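Lesezeit: 2 Minuten

Der Greifer ist selten das Problem

Wer über Roboter in der Küche schreibt, schreibt meistens über Hände. Zu grob, zu steif, zu wenig Gefühl. Ich arbeite seit zwei Jahren an der Steuerungssoftware von Jakard und halte das für die falsche Debatte. Wir lassen einen zweiarmigen Aufbau gedämpfte Teigtaschen aus einem Dampfgarer auf einen Teller legen. Die Finger können das. Schwierig ist, was die Software zwischen zwei Bewegungen weiß.
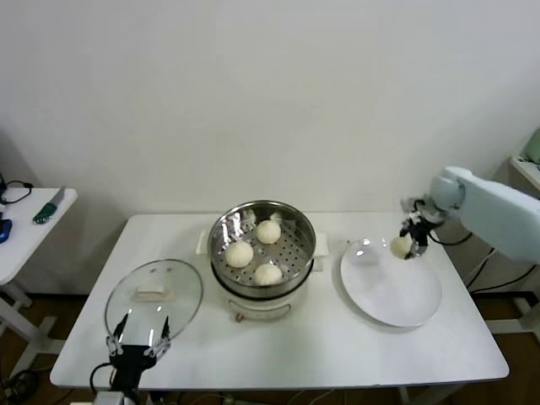
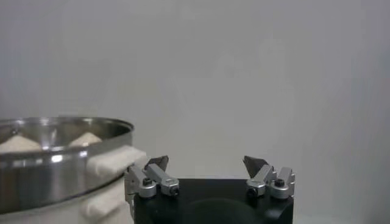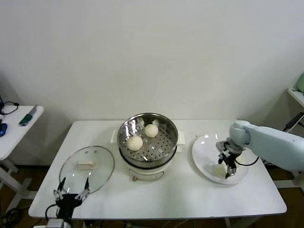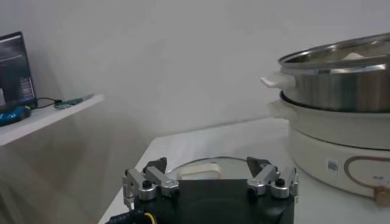
Zwei Kopfansichten, zwei Ansichten vom Handgelenk, alle vom selben Aufbau.

Wahrnehmung ist kein Vorspann

In vielen Systemen wird am Anfang einmal geschaut, dann geplant, dann ausgeführt. Bei uns hat das bis April auch so funktioniert, jedenfalls auf dem Papier. Die Kopfkamera sieht von oben in den Korb und erkennt die Teigtaschen auf dem Lochboden recht zuverlässig. Vom Handgelenk aus bleibt von ihnen manchmal nur ein heller Fleck hinter dem Topfrand. Dazu kommt der Edelstahl mit seinen Spiegelungen, und der Glasdeckel, durch den man die Tischplatte sieht. Ein Tiefenbild kann an solchen Stellen Löcher haben oder Flächen, die es nicht gibt.

Unsere alte Planung hat das ignoriert. Sie nahm die erste Schätzung und fuhr los. Von 188 Durchläufen mit diesem Stand endeten 121 mit der letzten Teigtasche auf dem Teller. Die übrigen habe ich mir einzeln angesehen. In den meisten Fällen war die Bahn sauber gerechnet, nur eben zu einem Ziel, das ein Stück daneben lag.

Mehr Daten helfen, aber nicht überall

Der übliche Reflex lautet: mehr aufnehmen. Wir haben inzwischen 2.347 Sequenzen, und das Netz ist damit besser geworden. Am Übergang zwischen Greifen und Ablegen hat sich wenig geändert. Dort fehlte eine Abfrage, ob der Greifer überhaupt etwas hält. Die Fingerstellung lag die ganze Zeit im Protokoll, der Planer hat sie nur nicht gelesen. Das war eine Änderung von einem Nachmittag – und sie hat mehr gebracht als die letzten beiden Trainingsläufe.

Werkzeuge zuerst

Deshalb würde ich heute anders anfangen. Unser Abspielprogramm Bolar legt Kopfbild, Handgelenkbilder und Gelenkwinkel auf eine gemeinsame Zeitachse. Es kam spät, weil Werkzeuge in keinem Projektplan gut aussehen. Vorher haben wir uns mit einzelnen Protokollen beholfen und bei Zeitversätzen geraten. Einen Fehler, den wir wochenlang der Regelung zugeschrieben hatten, fanden wir mit Bolar in den Zeitstempeln einer Kamera.

Ich verstehe, dass sich neue Finger besser vorführen lassen als ein Zeitstempel. Trotzdem sollte ein Team, das mit so einer Aufgabe beginnt, zuerst das Abspielen und die Haltekontrolle bauen und die Hardware so lange in Ruhe lassen. Bei uns ist als Nächstes der Deckel dran. Den Griff findet die Erkennung, beim Glasrand ist sie noch unsicher.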